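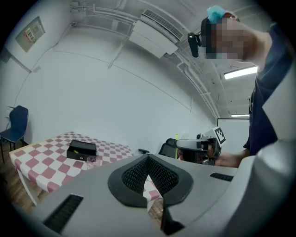 Vernano opens evening program for new parents in the weeks after birth

Free group meetings, home visits and a telephone line will begin in February

VERNANO — The family center Bilico will start a new program for mothers, fathers and other caregivers in the first weeks after a birth. The program has the name Zateo and is open to all families who live in Vernano or in the nearby district of Munro. It is free of charge and no letter from a doctor is needed.

Until now, the center has offered mainly courses before the birth. Many parents told our staff that they felt well prepared for labor, but much less prepared for the days at home which came after it. They had questions about feeding, about sleep, about the healing of their own body, and very often also about how to share the work between two tired people. Zateo was planned to answer to these questions.

The program has three parts.

Group meetings take place every Monday at 6 p.m. in the ground floor room of the center. Each group has a maximum of eight families and stays together for the whole course, so that parents can get to know each other. Babies are welcome, and so are older brothers and sisters. A play corner is prepared for them next door, with a member of staff present. It is not a problem to come late, to leave early or to feed the baby during the talk.

Home visits are made by a midwife or by a nurse with experience in newborn care. Every family can ask for two visits. The first is normally made in the week after the return from the hospital, and the second at a moment which the family chooses. Parents of twins and parents whose baby was born early can ask for a longer visit.

The telephone line is answered in the evening, from 7 p.m. to 10 p.m. It is meant for the small worries which do not need a hospital but which feel large at that hour. It does not replace emergency care. In case of fever, difficult breathing or strong bleeding, parents should call the emergency number directly.

"We have listened to many birth stories in this house, and they almost always stop at the moment when the baby arrives," the Bilico team said. "We would like to be there also for the next chapter, when the visitors have gone and the laundry has not."

There are places for 50 families in the first season. Registration is possible by telephone or in person at the front desk of the center. Parents can register already during the pregnancy, and the start date can be moved if the baby comes earlier or later than expected. Families in Munro who have no car can ask at registration for a shared ride to the group meetings.

Meetings are held in English and Italian. For other languages, the center will try to find an interpreter — please mention this when you register.

Bilico is a non-profit center for families in Vernano. It offers birth preparation courses, feeding advice and an open breakfast for parents with small children.

Contact: Bilico press desk, Vernano | © Bilico. All rights reserved. | Back to top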